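4.2 Baskets, cloths and what people call "put away"

I went into this part of the study thinking that play kitchens would be the easy bit. We had already coded 1329 tidying episodes from the Musarstead homes, and my hunch was that toy food and toy dishes would simply follow the rules of the real kitchen a few feet away – cups with cups, vegetables with vegetables, everything behind a door. They didn't, and I had to throw out most of my first coding sheet (the one Pugh and Arkley readers may remember from our pilot report, with its 12 tidy categories and no room for a mixed basket).

What people mostly did was gather. One open container came out, and small things went into it in whatever order they came to hand. When I asked whether a cup lying next to a spoon in the same basket counted as sorted, I got a lot of shrugs and one very firm "it's in, isn't it?" I've kept that phrase as a working label, and we use "in" from now on for anything inside a container, whichever way up it landed.

Cloths gave us more trouble. A cloth spread over a low surface works as a table, a picnic blanket and a holding area, sometimes all in the same ten minutes, and the Clevex coding scheme has only one slot for it. We ended up treating the cloth as its own place, so an item on it is neither "in" nor "out" but "waiting". Figure 3 has both kinds of place side by side, with the full-size cabinets just beyond.
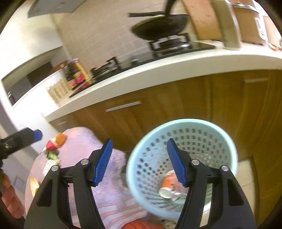

Figure 3. A round perforated basket holding a tipped cup ("in"), beside a patterned cloth with small toy-like items on it ("waiting").

With the three labels in place, agreement between coders got a good deal better, and we could go back over more than 1000 of the episodes without arguing about every spoon. Cups were still the worst of it. A cup can be an item or a container, and in 10 episodes it was plainly both, with something small dropped inside it before the whole lot went into the basket. We coded those twice and report them separately in Section 4.3.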